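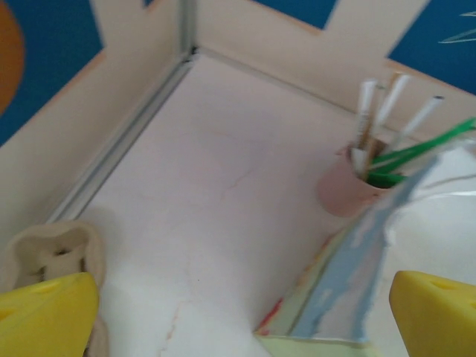
Budget poignet + doigts pour un bras d'atelier, vos avis avant samedi ?

mirabelle_k
Bonjour à tous, je fais vite, je dois rendre le chiffrage samedi matin. On a un bras qui fait du tri de petits objets mous ou mal rangés (sacs en tissu, boîtes avec du fouillis dedans). Enveloppe restante : quelque chose comme 4 000 € TTC, tout compris, et ça doit tenir jusqu'en avril. À caser là-dedans :
- caméra de poignet, la nôtre fait du flou dès que ça bouge un peu (regardez les bâtonnets verts et blancs dans le gobelet rose, en haut à droite)
- doigts de rechange, les jaunes
- un éclairage, peut-être
- un contrat de maintenance ?? Hinata y tient, moi moins
Devis reçus : Sallero pour les doigts, Skenwood pour la caméra. Vedamberg n'a pas répondu. Qu'est-ce que vous prendriez en premier ?

tournevis_plat
La caméra. Sans hésiter. Obturateur global, le reste on verra.

pgl_atelier
Pas d'accord. Flou = temps de pose trop long dans 9 cas sur 10, donc lumière. Un petit anneau LED correct et tu redescends la pose. Ca coûte le prix d'un resto. Essaie ça AVANT de claquer la moitié du budget chez Skenwood.

tournevis_plat
@pgl_atelier et dans une boîte avec un film plastique qui brille ? ton anneau il va te faire un beau reflet en plein milieu. déjà là ça accroche la lumière à droite

pgl_atelier
Diffuseur. Ou lumière fixe de côté, pas au poignet. Ca existe.

lizelle.o
Bonjour, Lizelle Oosthuizen, je m'occupe des achats dans un labo à peu près comparable. Deux remarques pratiques :
Demandez le prix du support et du câble avec la caméra. Chez nous le câble souple était en option et on l'a découvert à la facture.
Et les délais. Skenwood nous avait annoncé 6 semaines, ça fait long si votre bras est arrêté pendant ce temps.
Pour les doigts, quel prix Sallero vous a donné ?

mirabelle_k
51 € la paire, port en sus. Patins noirs non compris, évidement. Pour le câble je ne sais pas, le devis dit "kit poignet" sans détail, je relance ce soir.

pgl_atelier
51 la paire c'est correct. J'en prendrais plusieurs d'avance, c'est du consommable. Par contre les patins à part c'est mesquin

grue_jaune
Mouais. Si t'as une imprimante 3D tu les fais toi-même tes doigts

tournevis_plat
Imprimés maison pour du tissu, bof. Tu passes ta vie à poncer, sinon la moindre arête accroche les fils. Achète.

grue_jaune
jamais eu ce problème mais ok

mirabelle_k
On n'a plus d'imprimante de toute façon (longue histoire). Je remets une vue du poignet, parce que là mon souci est différent :
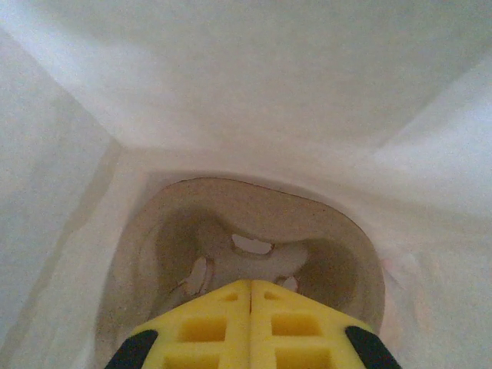 Vue poignet, fond du sac blanc, doigts serrés devant la pièce beige

mirabelle_k
Ici c'est net, rien à redire. Mais les doigts prennent tout le bas et masquent le bas de la pièce. Donc est-ce que payer une meilleure caméra règle quoi que ce soit ?

hinata_kamata
Hinata ici (l'autre moitié du chiffrage). Mon avis : non. Même capteur ou meilleur capteur, on verra toujours le dos des doigts. Il faudrait soit déporter la caméra, soit des doigts plus fins. Et blanc sur blanc dans un sac, c'est le réglage d'exposition qui compte. Je maintiens pour le contrat de maintenance.

lizelle.o
Je suis Hinata sur la caméra. Une 2e caméra fixe au-dessus du poste, entrée de gamme, vous rendrait sans doute plus service. Benkirane en revend, reconditionnées. Pas de lien à donner, il faut leur téléphoner.

tournevis_plat
Une caméra fixe au-dessus d'un sac ? elle verra le sac. Et le bras. Super

lizelle.o
Pour le sac d'accord. Pour la boîte, avec la chaussette ou la pochette en tissu calée contre le doigt gauche, le morceau peint devant le gobelet et le reste, elle servirait.

pgl_atelier
+1. Deux tâches différentes, pas le même besoin. Faudrait savoir laquelle des 2 passe en premier, mirabelle ?

mirabelle_k
Le sac. Enfin c'est ce qui est écrit dans le projet.

tournevis_plat
Alors support déporté + doigts fins, et tu gardes ta caméra. Je retire ce que j'ai dit plus haut, à moitié

hinata_kamata
Sallero fait une version étroite, je viens de vérifier sur leur catalogue. Pas de prix affiché. Je demande demain.

grue_jaune
attention à la rigidité sur les étroits, ça vrille quand tu serres de travers

mirabelle_k
Bon. Je pars sur : doigts standard en stock, une paire d'étroits pour essai, support déporté, lumière de côté avec diffuseur. Caméra Skenwood en ligne optionnelle, selon ce qu'ils répondent pour le câble. Maintenance, à discuter avec Hinata hors forum :)
Si qqn a un contact qui répond chez Vedamberg je prends quand même, en MP.

lizelle.o
Envoyé en MP. Précisez bien "devis ferme" dans l'objet, sinon ils vous renvoient la plaquette.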